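Ticket 82 – Udum demo cell, open day
Opened by: Joonas Saarela
Site: Kinnunen
Status: Open, waiting on Bindside

Sorting demo stopped 3 times during the morning tours. Same message each time: "target not confirmed." Arm holds above the board until someone clears it at the panel. Visitors were kept behind the tape. Speed was at 100 percent, lowered to 17 after the third stop.

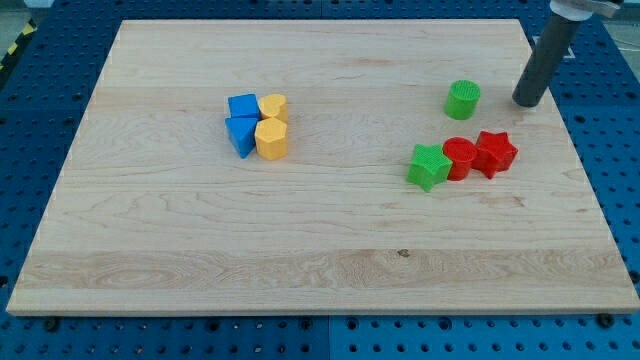
Nisach replied that the vision settings have not changed since September. My guess is spacing. The red cylinder is touching a star on each side, and the blue and yellow blocks are packed together too, while the green cylinder stands clear of the rest. Please check whether touching parts get read as one.

Feb 4, 2020 – Bindside asked for the log. Sent. Next tour group will get the low speed setting until we hear back.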